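Plodcombe Repair Room » Checklists » Enclosure and loose parts check

Unit: Nometti yellow housing, shelf no. 214
Checked: August 6, 2019
Sheet 2, replaces the October version

Please read the comments even if you only tick boxes. There's a lot of good stuff in them this time!

BEFORE YOU START
Supply off and plug in sight: OK
Tag 396 on the plug: OK
Rings and bracelets off: OK

LOOSE PARTS
Solenoid, outer frame: OK
Solenoid, plunger and return spring: OK to look at, movement test still to do
Solenoid, lead and plug: OK
Round red board: see comment

Comment: I love these little push-pull solenoids. You get the blue coil, the silver plunger and the spring all out in the open, so a beginner can learn the whole part in one look. Check the lead where it leaves the body and again at the white plug, and don't pick the thing up by its wires. The board goes in a bag with a label before anyone starts on the housing (small round things roll, and the gap behind the bench has swallowed plenty).

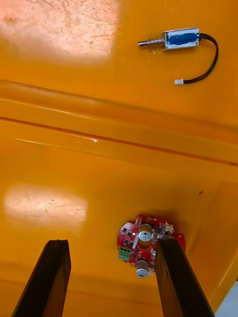
Solenoid with its black lead and white connector, on the orange-yellow plastic. Scratches are surface marks, no action.

HOUSING, INSIDE
Plastic, cracks or sharp edges: none noted
Plastic, scuffs: yes, back wall, cosmetic
Ledge: OK
Wire bundle, color check: red, black, green-and-yellow
Label or sleeve on bundle: present
Earth continuity: TO DO, meter is out with the Lacson job

Comment: Follow the green-and-yellow wire all the way down with your eyes first, then with the meter. It's twisted in with the other two, so take your time. A tidy bundle is a joy, but it still has to pass! Do not sign off the housing on looks alone.

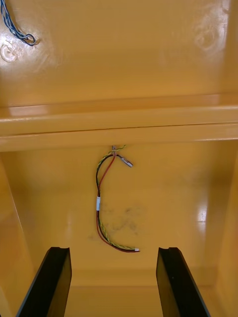
Wire bundle on the back wall, below the ledge. Blue-and-white twisted cable at top left.

STILL OPEN
1. Earth continuity, write the reading on this sheet
2. Plunger movement by hand, power off
3. Blue-and-white cable: trace it and note both ends
4. Order more part bags from Olel, we are down to the last 119

Result: HOLD until items 1 to 3 are signed. Looking forward to closing this one!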